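3.2 Tri et conditionnement des blocs d'alimentation

Le corpus étudié provient du centre de reconditionnement de Jestthorpe, qui traite les ordinateurs de bureau collectés sur le site de Tundstead. Sur les 1219 blocs d'alimentation reçus, 900 ont été retenus après contrôle électrique ; les autres ont été orientés vers la filière matière. Le protocole Mulik impose que chaque bloc conserve son faisceau d'origine jusqu'au poste de tri, où sont relevés la puissance nominale, le type de connecteurs et l'état des gaines.

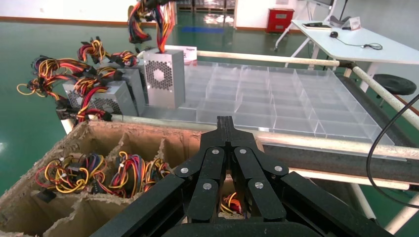 Figure 4. Poste de tri : blocs d'alimentation, faisceaux et carton compartimenté.

Le rangement des faisceaux détermine une part importante du temps de traitement. Un câblage laissé libre s'accroche aux blocs voisins et doit être démêlé avant toute mesure. Nous distinguons donc deux états : le faisceau déployé, encore solidaire du bloc, et le faisceau enroulé en boucles, placé dans un compartiment. Les deux coexistent sur la figure 4, où les fils rouges, jaunes et noirs s'étalent à côté des blocs tandis que d'autres sont lovés entre les cloisons du carton. Les bords supérieurs de ce dernier sont déchirés – usure que la grille Ngui classe comme mineure tant que les cloisons restent en place.

Pour les blocs de moins de 500 W, le seuil de remplissage d'un carton a été fixé à 70 % du volume utile. Au-delà, l'extraction d'un faisceau entraîne fréquemment celle de son voisin. Les valeurs par classe de puissance sont données en section 3.3.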